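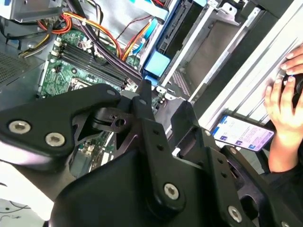 Ollcombe strip-down tower
Reviewed by Rostam Tabrizi, 3/14/21

I should say first that I'm not a computer person. I can change a plug, I once replaced the belt in a tumble dryer (it took a whole weekend and I'm still proud of it), but the inside of a PC had always been off limits. You don't touch that, you take it to the shop. So when I saw that Ollcombe were selling old desktop towers for people to practise on, at £40 plus postage, I thought that was cheap enough to get wrong and ordered one.

What you get is a proper used office tower, tested before it leaves them, with the memory taken out and a booklet tucked inside the case. No screen, no keyboard, no tools. Mine turned up in a plain box from Girkeo, who do the deliveries, with so much brown paper wrapped round it that I've been lighting the stove with it ever since. The tower had a scuff along one side and the remains of somebody's asset sticker. Fine by me! I wasn't going to put it on the sideboard.

Getting into it is easy. The side panel on mine came away with hardly any effort, and then you've got the whole thing lying open on the table and it's yours to poke at. The board is the old-fashioned green sort, which I liked a lot more than I expected to. Newer ones seem to be black all over, with everything black on top of it, and on a dull afternoon I can't see a thing. On this one the print shows up and the colours help you. The SATA ports are blue, so when the booklet says to find them you just look for blue, and the memory slots are black with pale clips on the ends.

Those clips are where I'd tell anyone to start. Ollcombe sell a bag of dead memory sticks as an extra, and I would add it to your order, as putting memory in and taking it out is by far the best exercise in the booklet. You press far harder than feels decent. My daughter had to do the first one for me as I was convinced I'd snap the board in half. Then it clicks and you feel like a surgeon.

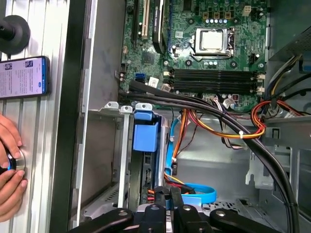
Issue 49, page 2

The wiring is the bit I'm less keen on. There's a great bundle of black cable going one way and the red, orange and yellow lot from the power supply going over it, and although there's a little white zip tie round the coloured ones, that only tidies the place where the tie is. Either side of it they go wherever they fancy. I spent a good part of my first evening simply holding wires out of the way with one hand while trying to read the booklet with the other. A couple of bits of garden twine sorted it in the end. I know a working office machine would look much the same inside and that learning to deal with it is half the point, but a spare handful of ties in the box would cost Ollcombe pennies.

I do like the way the processor sits there in its metal frame, with the lever at the side. The booklet leaves it until the last chapter and is quite stern about it, lots of bold type, and I was stern with myself too and didn't jump ahead. (I did waggle the lever slightly. Nothing came of it.)

The booklet, then. It's good in places and maddening in others. The drawings are lovely, clear black lines with only the part you're meant to be looking at shaded in, and whoever wrote the section on power had the sense to put UNPLUG IT at the top of every page. But the drawings are of one particular tower and the one you're sent may be another. Mine was near enough for the memory and the drives and nowhere near for the power supply, which doesn't appear in the booklet at all. I emailed to ask, and the reply came back the next morning from a very pleasant person who said they get all sorts in and asked me for the model number. That was kind, but a page at the back with the common variations would save everyone the bother.

I also tried the Camenzind screwdriver set they suggest on the order page. It's nice enough, with a soft grip and a magnet in the tip that really does hold on to a screw, but if you've already got a decent small crosshead you can leave it. The tray is useless, every bit falls out if you open it the wrong way up, and there's no mark to say which way that is. I've painted a dot of nail varnish on mine.

How much room do you need? More than I'd allowed. I began on the coffee table and moved to the kitchen one before I'd got the panel off, and even there I was putting screws in egg cups along the windowsill. Do have egg cups, or a muffin tin or something. An old towel underneath is worth having as well, as the metal edges on the case will mark a table if you drag it.

I did it over two evenings and then again in June with my daughter timing me, which was tremendous fun and no way to learn anything. It's all back together now apart from one screw that I'm fairly sure was never in it.

Grinerent do something similar with a newer machine and a set of videos, for a good deal more money. I haven't tried it. If you want to end up with a computer you'd actually use, that may well be the better buy. For learning what's under the lid, and getting over being frightened of it, I'd have the old green one again.

Price: £40, memory sticks and tools extra
Good: easy to get into, clear drawings, quick replies from Ollcombe
Less good: wiring everywhere, booklet doesn't match every tower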